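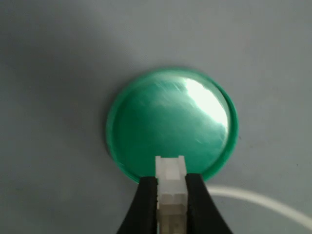 Bench rules for wrist-cam connector work — what does your shop enforce?

plondum_bench
Our automation group is finally writing down its good practice rules for handling small plastic connectors with a two-finger gripper, and I'm having way too much fun with it! We're calling the sheet Dromlow because that's the name of the cell. Draft so far:

- Grip the housing on its long sides, never on the cable.
- Leave the mating end sticking out past the fingertips so the camera can see it.
- Plain matte work surface, wiped down before every run.
- Stop and re-grip if the housing has tilted in the jaws. No "close enough."
- 30 clean cycles at slow speed before anyone touches the speed setting.

What am I missing? I'd love to steal from people who have lived with their rules for a while.

gluegunner
Glare! You need a line about glare. One shiny lid in view can blow out to pure white right where you want your contrast, and then a white connector against a white hot spot is a miserable afternoon. Our rule is that anything glossy gets checked with the lights on at working height, from the camera's own view, before the run starts. Looks fine from your chair means nothing.

tolerance_stack
I'd go further and say nothing glossy in the work area, period. Write it in bold. Green plastic, bare metal, tape, all of it out.

gluegunner
See, I used to have that rule and I dropped it. Real work has shiny stuff in it. If the cell only runs on a bare gray table, you've written a standard for a gray table. A dark green background is pretty great behind an off-white housing as long as the highlight sits somewhere else. Move the lamp before you ban the part.

tolerance_stack
Sure, for testing. For production I want boring. We lost most of a shift at Prelamel to reflections, and I still get grumpy thinking about it.

plondum_bench
Could be two lines then? Production: matte only. Trials: glossy allowed, highlight kept off the connector. I like that a lot.

nightshift_ro
Cable slack. Please, please add cable slack. Ours says the free end has to lie in a loose curve off to one side, with 3 inches of slack at least, and never across the path of the fingers. A straight cable pulls the housing around in the jaws and you blame the gripper for it. (Ask me how long I blamed the gripper.)

Also, "wiped down" is too vague. Who wipes, with what? Any speck bigger than a grain of salt gets picked up, since our vision software loves to call crumbs parts.

oldfixture
Nice list. I'm going to disagree with the 30 cycles, though. Slow cycles hide slip. We do 5 slow and then some 60 at working speed with someone standing at the stop button, and that's where the bad grips show up. Slow running makes everybody feel good and teaches you very little.

plondum_bench
Hmm. I'm nervous about going fast that early with new people, but I see the point. Would you do that with soft housings too? The ones we use have a bit of give.

oldfixture
Yes, but set the force limit first and write it on the sheet, next to the part number. One force per part. If people can change it at the bench, they will, and always upward. Thiele cell next to ours had a drawer full of squashed prongs before they locked it down.

nightshift_ro
Seconding the force lock. And check the fingertips for wear at shift change — rounded tips are fine, chewed ones are not.

plondum_bench
Love this. Next draft gets the glare lines, slack, force per part, and tip check. I'm leaving the slow cycles at 30 for trainees and using oldfixture's version for everyone else. Will post it when it's readable!

tolerance_stack
Still voting for bold.

Related threads
Marking tape that doesn't shine under ring lights
Fingertip pads: how often do you swap them?
Who signs off on a force change?
Training sheet for new cell operators, November draft

This site uses cookies to keep you signed in and remember your settings. By continuing to browse you accept their use.

Contact us | Forum rules | Copyright remains with the individual posters | Back to top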